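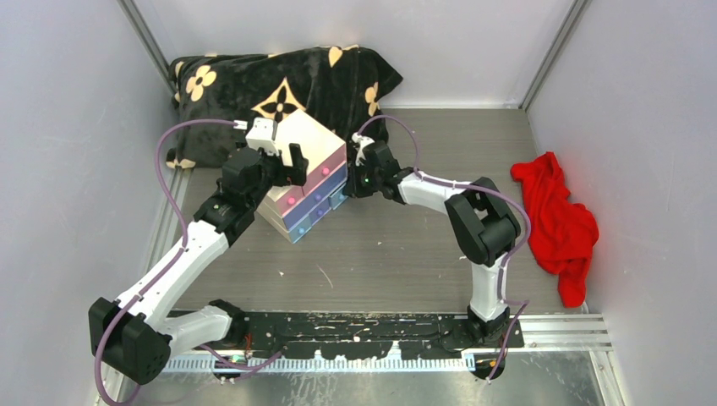
Tondo Folding Voting Booth, Two-Station

By Humerex Election Supply

$525 per booth
Ships folded, legs attached
Sold singly or by the cart (see Cart and storage)

We love this booth. We've been supplying polling places in small municipalities for a good while now, and the Tondo is the one we take along when a returning officer says "show me the one that doesn't fall over." It stands on its own four legs, it opens in one movement, and it gives two voters side by side a proper writing surface with a privacy wall between them that comes well past the elbow. If you've ever set up a community hall before dawn with the old cardboard kind (and a roll of packing tape, and a flashlight), you'll feel the difference on the first one out of the stack!

What you get

One booth body with two writing shelves
Centre divider and two side wings, permanently hinged
Four telescoping legs with rubber feet
Two clip-in lamps, battery operated
Two tethered pencil holders (pencils not included)
Instruction frame for each station, letter size, portrait
Carry strap

Setting it up

Lay the booth on its back on the floor with the strap facing up. Undo the strap and swing the legs out until each one clicks. Stand the booth up, open the wings until they stop, and drop the shelves. The shelves lock under a lip at the front, so give each one a firm push down with the flat of your hand before anyone leans on it.

The wings can't be opened too far. Earlier booths had a friction hinge here and it would creep over the course of a long day until the privacy wall was more of a privacy suggestion. The Tondo uses a stop, and it stays where you put it.

Legs adjust in three positions. Most polls leave them at the middle one. The lowest is for seated voters, and at that height there is clear space under the shelf for a wheelchair or scooter from the front, with no cross-brace in the way. We'd encourage you to set at least one booth low in every room and leave it there all day, with a chair nearby, so that no one has to ask.

The shelf

Smooth, matte, light grey, with a raised edge along the front so pencils don't roll. It's deep enough for a long council ballot laid flat. School trustee, mayor, council and a referendum question on one sheet is a lot of paper, and folding a ballot just to be able to mark it is how stray creases end up going through the tabulator. If your ballots are counted by machine, this shelf will please you. If they're counted by hand it's still nicer to write on!

There is a shallow channel at the back of each shelf for a magnifying sheet or a tactile ballot template. Templates differ from one jurisdiction to the next, so measure yours. Anything the thickness of a thin binder cover will sit in the channel without tipping.

Lamps

Each station has a small lamp on a bendable neck. Church basements and curling clubs were what we had in mind. Batteries go in from the underside and the compartment closes with a thumb screw. Take the batteries out before the booths go back into storage, please. We've repaired a lot of corroded contacts and would happily never do another one.

Specifications

Stations: 2
Weight: 28 lb
Writing shelves: removable for cleaning
Leg positions: low, middle, high
Body: corrugated plastic panels in an aluminum edge
Colour: grey body, white shelf
Lamp power: AA cells, not supplied
Assembly tools: none

Cart and storage

The Orura cart takes folded booths on edge, like books on a shelf, and goes through an ordinary single doorway with the handle upright. The casters are large ones, and they'll cope with a gravel parking lot if you pull the cart instead of pushing it. Two of the casters lock. There's a document sleeve on the end panel for the poll number and the room diagram, which sounds like a small thing until you're looking at a row of identical carts in a works yard.

Store the booths dry and out of direct sun. A heated room isn't necessary, but if they've been sitting in a cold garage, let them warm up before opening the wings. The hinges are fine in the cold; fingers are less so.

Seals and signs

We also stock Cruzado numbered seals in packs of 100, which fit the hasp on the Orura cart as well as most ballot boxes. Numbers run in sequence within a pack. If you need a sequence to carry on from an earlier order, tell us the last number you received and we'll match it where we can.

A set of arrow and "Vote here" signs is available in English, French or both on one panel. These have a matte face and wipe clean.

From a customer

"We used them for a December by-election, in an arena lobby with the doors opening onto the parking lot all evening. Wind straight in. I had two booths right in the line of it and neither one moved. Teardown took less time than finding the light switch. My only wish is for a second strap, as ours has been borrowed for everything." Erlinda Sarmiento, deputy returning officer

(Extra straps are now listed under Spare parts. Thank you, Erlinda!)

Spare parts

Rubber foot
Leg, complete
Shelf, left or right
Lamp with neck
Instruction frame
Carry strap
Wing hinge with stop, left or right

Left and right are as seen by the voter standing at the booth. Shelves and hinges are handed and won't swap over, so check before ordering. Everything on the list can be replaced with a coin or a Phillips screwdriver, apart from the hinge, and for that one we'd rather have the booth back in the shop for a day or two.

Cleaning

Warm water, mild dish soap, soft cloth. Disinfectant wipes are fine on the shelves and pencil holders. Keep solvent cleaners off the body panels, as they leave a cloudy patch that won't buff out. Grease pencil comes off the shelf with a white eraser.

Borrow one first

We keep demonstration booths for clerks who'd like to try the Tondo in their own hall. You pay the freight one way and we cover the other. Set it up, knock it about, get your tallest and shortest poll workers to stand at it, and check that your own ballot fits. We really do like hearing how it goes, including the grumbles. The foot on the current version is wider than it used to be for exactly that reason.

Ordering

Municipalities, school boards, bands, unions and associations can all order on account. Please include a delivery contact who will be there during the day, and mention whether the building has a loading dock. Prices are in Canadian dollars, before tax and freight.

Page updated May 11, 2025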